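Home | Ask | Topics | Members | Log in

Multi-fingered gripper or simple two-jaw for cups and glasses? 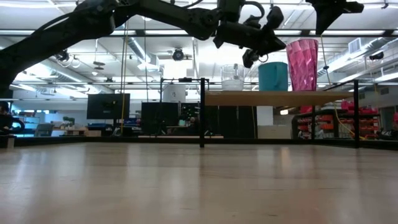 Gripper over the glass pitcher, with the blue mug and the pink faceted cup next in line.

Posted by mossbank_lab

We're trying out two hands for a shelf-picking job and I'm having a brilliant time with it, but I need some advice. One is the Aken, lots of fingers, the other is a plain two-jaw Girard. The Aken is lovely on the mug. The clear pitcher is another story: the depth camera hardly sees it, so the fingers close in the wrong spot. I've run 506 grasps with the Aken and 200 with the Girard so far. Is it worth sticking with the fancy hand, or should I sort the camera first?

Issa Abou Jaoude

Camera first, definitely! Clear glass against bright ceiling lights is about as hard as it gets. Hang a sheet of dark card behind the board and run the pitcher again with both hands before you change anything else. If the depth is still full of holes, try finding the outline in the colour picture and taking the distance from the shelf, which you already know. We did that with a Zirneron controller in June and it was great fun to watch it start working.

Also, even up your runs. 506 against 200 is fine if you compare success rates object by object, but don't lump the pitcher in with the mug. And go gently on that faceted cup, because flat faces and edges can make a finger settle at an odd angle.

tallpaul

two jaw every time, less to break

benchrat

I like the Rerkden soft pads on a two-jaw, they forgive a lot of sloppy aiming. Have you tried going for the pitcher handle? Might suit the Aken better than the body does. Please post your numbers when you've got them, I'd love to see how the two compare!

Contact us | Copyright, all rights reserved | Back to top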